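Home | Talks | Archive | Contact

Teaching by Hand, Teaching at a Distance — Speaker Notes
Prasanna Pathirana, Sastthorpe
4th July

Thank the hosts. Allow the room to settle before the first slide.

Opening point: the Gazi project set out to teach a two-armed robot to handle cloth. Writing rules for cloth proved slow, and we turned to demonstrations given by a person. Our collection stands at 2,000, of which 309 were given by hand guidance, with the operator holding the arm. The remainder were given by remote control.

Next slide. Pause here.

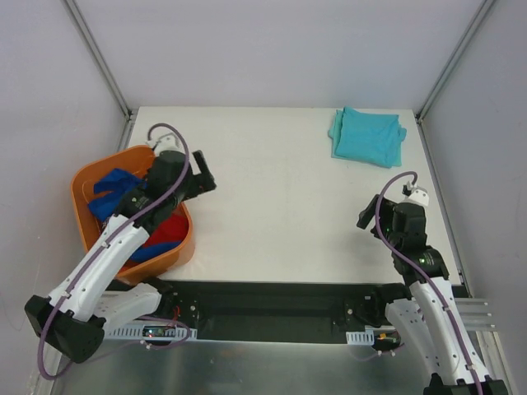
Work cell with two arms, cloths in the orange bin and folded turquoise cloth at the far right.

Draw attention to the open surface between the bin and the stack. The operator needs that space to spread a cloth before the first fold. Mention that both arms are driven together, one by each hand.

On hand guidance: operators learn it quickly, but their own arms can block the camera view. On remote control: new operators complete 100 practice runs before any recording is kept — please state this plainly, as it is always asked.

Failed attempts are labeled and retained. Konton will receive the first 1,000 recordings in August.

Take questions. Refer licensing matters to the Trulus office.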